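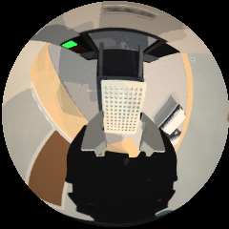
"Show me the spill": a lab manager goes to the robot open day

Murray Rakena has run the plate room at Ruddock for long enough to have been promised automation more than once. In October he drove out to Grelten's open day, and he agreed to talk to me afterwards on the condition that I didn't make him sound impressed.

"I went to see a robot," he said. "I saw a screen."

The system is called Zondeo. It moves microplates between holders and an instrument, and on the day all of it was simulated: arm, bench, room. Annag Rankin, who led the session for Grelten, said so in her first sentence, which Rakena gave her credit for. She told the 41 of us in the room that the software had rehearsed the same transfer 700 times before our arrival.

"Seven hundred times in a place with no draughts and no Friday-arvo staff," Rakena said. "Good on it."
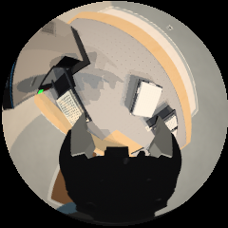 Past the gripper and across the bench, from Grelten's simulated demonstration.

I asked Rankin whether a rehearsal on a computer tells a customer anything. She didn't bristle. "It tells you where the arm will run into trouble reaching," she said. "It won't tell you about a sticky lid. We test that on hardware, and I'd be wary of any firm that told you otherwise."

So why invite the public before the hardware is ready to show? "Because people like Murray ask better questions than we do," she said. I wrote that down with a small mark beside it, the one I use for flattery.

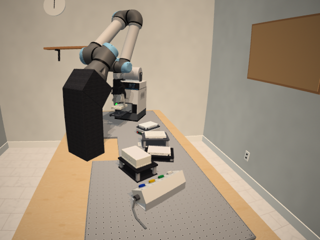 Rakena's questions were mostly about labour. His own team handles 80 plates on a busy day, and he wanted to know who would load the holders, who would clean them, and who would be rung at 6 am if the arm stopped. Rankin's answer to the last was a service contract through Dandunico. She didn't have a price.

"There's always a contract," Rakena told me in the car park.
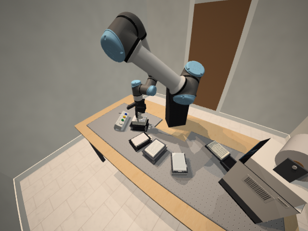 Space was his other grievance. The plate room at Ruddock has one good bench and everybody wants a piece of it. On Grelten's screen the perforated board covered most of the table, with the instrument at one end and the arm's pedestal standing just behind. "Where do I put my elbows?" he said. "Where does the centrifuge go?" Rankin said the layout could be changed. He asked by how many centimetres, and she promised to email him.

He hasn't ruled it out. He would look again if Grelten let him bring his own plates, lids on, and watch a real arm move them for a full shift. Rankin says she is open to the idea. When I last checked, he was still waiting for the centimetres.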